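Oltden Food Reference
Home Browse Topics Kitchen Tools Recent Changes Help
Reference > Kitchen > Cookware > Steamers

Bamboo steamer

A bamboo steamer is a round basket used to cook food over boiling water. It has a slatted floor that lets steam rise through it and a woven lid that sits on top. Baskets of the same width can be stacked, so several dishes cook over one pot.

The basket is best known for steamed buns and dumplings, but fish, rice cakes and vegetables are cooked in it too. Small baskets often go straight to the table. 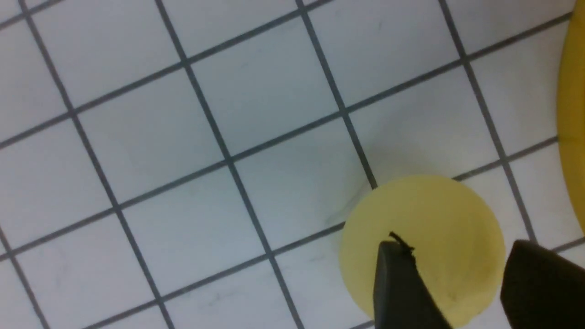
Steaming is an old way of cooking, and clay steamers were in use long before bamboo ones. Bamboo is light, splits easily into strips and bends when damp. A woven lid also soaks up some of the steam, so less water drips back on the food than with a metal lid.

Construction

The wall is made from thin strips bent into a hoop. A second hoop inside holds up the floor.

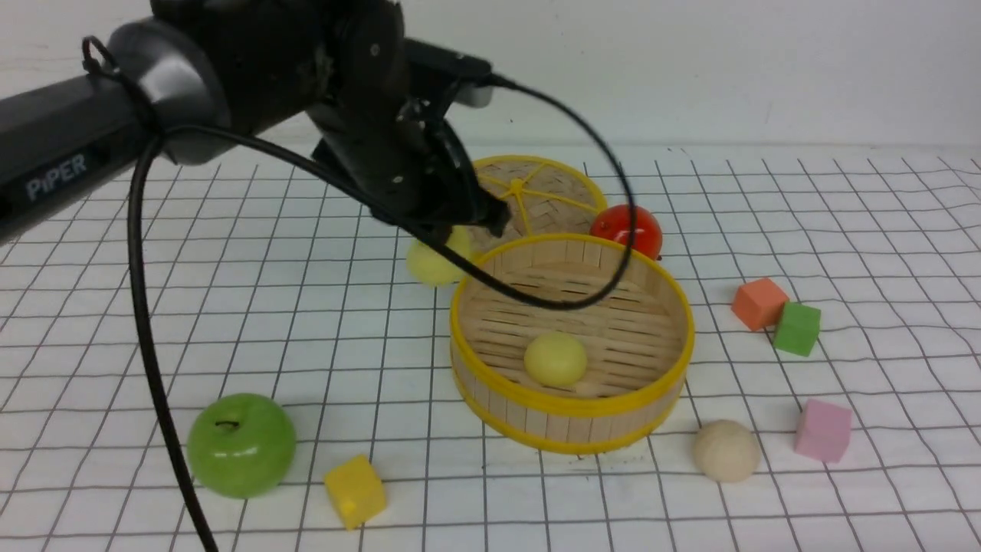 Older baskets are tied with split cane or pinned with bamboo pegs. Wire is common in cheaper ones - it holds well but can rust. The Feltside workshop in Kravchuk makes baskets in 5 widths and soaks its strips overnight before bending.

Use

The pot is filled so that the water stays below the food. Paper, cabbage leaves or cloth may be laid on the floor to stop dough from sticking. Buns swell as they cook and need space between them.

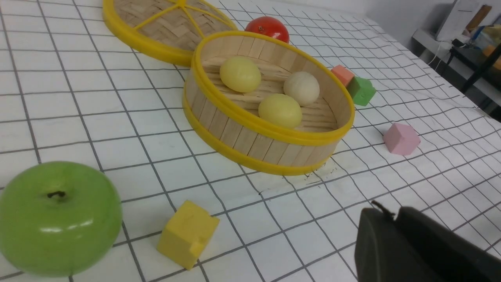
Small dumplings take around 5 minutes, while large filled buns take longer. The water should be checked during long cooking, as a dry pot will scorch the bottom hoop.

Care

A new basket is rinsed and steamed empty before first use. Soap is usually avoided. Baskets stored damp will grow mold, and they should be dried fully in open air with the lid off.

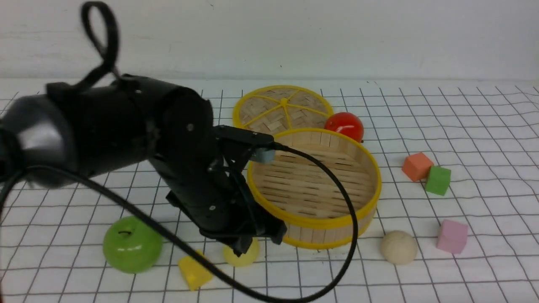 A round bamboo steamer basket.

See also: Dumpling, Rice cooker, Wok

Page last changed March 2019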